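Brilalside Breakfast Prices: read this before you quote it
Maintained by Quyên Hoàng. Last checked Apr 11, 2023.

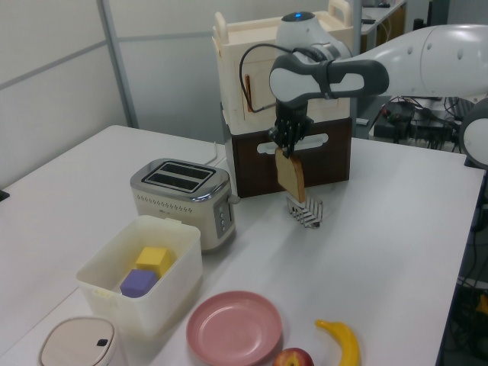 What is in it
One CSV file, 100 rows, each giving the price of toast, tea or a cooked breakfast at a café in Brilalside. The prices come from 13 cafés. Slanina Street is over-represented, as that is where I live.

Where the prices came from
49 rows were copied from menus on the wall. The rest came from the Sono listings site, which I don't much trust. Two cafés had one price on Sono and a higher one at the till. I kept the till price and marked the row "disputed".

Columns
cafe, item, price_pence, source, disputed
"item" is messier than it looks. One café's toast is two slices with butter, another's is a single slice and the butter is extra. I have not tried to even this out, and I doubt anyone could.

What it can't tell you
People have already used an early copy to claim that breakfast went up by 20 per cent in a year. It shows no such thing. Most rows have one price from one visit, and the November rows cover different cafés from the later ones.

The Sonach spreadsheet going round is a copy of mine with the blanks filled in. I don't know how they were filled in. Please don't merge it back.

Corrections
Open an issue and attach a photo of the menu. I won't change a price on someone's memory of it.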